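Tire storage: wash before shelving or leave the dust?

hkutt
12/29/18
I store two sets of tires off the rim in an unheated room and want to settle on a procedure. At present they go on the shelf as they come off, upright, tread down, and get a quarter turn in May. The Barroso set has 2,066 miles on it. Should the sidewalls be washed before storage, and if so, with what?

katiyar_g
Water with a small amount of dish soap, soft brush, rinse, air dry in the shade. No tire dressing. Solvent-based dressings stay on the rubber for the whole storage period and do it no good. Bag each tire afterward and press the air out.
- Geeta Katiyar

zost9
Disagree on the bags. In my garage at Zostmont the temperature swings enough that a bag sealed over a tire with any moisture left inside stays wet until spring. I wash, dry for two days and shelve them open.

katiyar_g
That is a drying problem. If the tire is dry when it goes in, there is very little moisture to condense.

hkutt
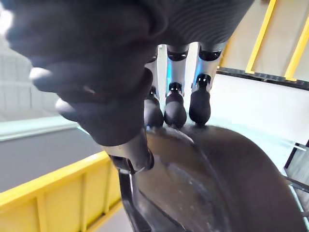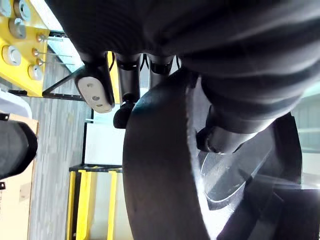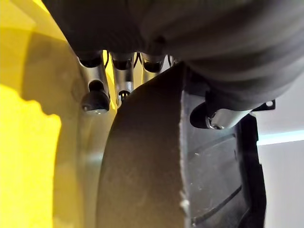 My concern with washing is that it hides the evidence. Cracks at the bead and shoulder are easier for me to find on a tire that hasn't been scrubbed and left with a uniform dark finish. On the tire in the third one, the sidewall has faint specks and smudges, and the line where it meets the tread looks slightly ragged. I would want to go over that line with a flashlight first, then wash, then check it again. Does anyone here inspect in that order?

zost9
Inspect, wash, inspect again, yes. Dust fills fine cracks as often as it marks them, so I would not rely on the first pass. Flex the sidewall by hand on the second one. A photo won't tell you whether a ragged edge is molding flash or wear.

katiyar_g
Agree with zost9 on the second pass. I would still bag them.

hkutt
Thanks. I will wash the Barroso set and leave the Hirnmont set as is, and compare them in May. Bags on neither, so there is only one variable.
- Helju Kütt

Related threads
Kamside shelf brackets, load rating per pair
Upright or stacked: off-rim storage
Marking tire position before removal
Hirnmont bead seating, dry or lubricated
Dehumidifier settings for an unheated room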